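Fernach clothing repair service moves to mail-in only

2020-03-25

The Fernach Mending Room has stopped taking clothes over the counter and will work by mail until at least May. The shop on Lobo Street closed its doors to customers last week, but repairs already booked will go ahead.

Owner Pavithra Poojary said 61 garments were waiting when the shop closed, most of them coats and work pants. Customers with finished repairs will get a call to arrange free return shipping within the county.

"People still rip their pants at home," Poojary said. "We can fix a seam without standing across a counter from anybody."

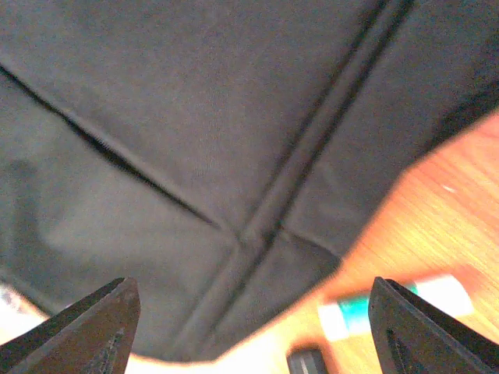

Clothes sent in should be washed first and packed with a note giving a name, a phone number and the repair needed. Each parcel will be set aside for three days before it is opened. Simple seam and hem repairs cost $8, and a new zipper costs $19. Linings are priced case by case – the shop will call before starting any work.

The evening sewing class taught by Zeyu Tang is also on hold. Over 30 people had signed up for the spring session. They can ask for a refund or keep their place for the next one, and no new start date has been set.

Parcel labels can be requested by phone on weekday mornings. Gift cards that run out this spring will be honored through the end of the year.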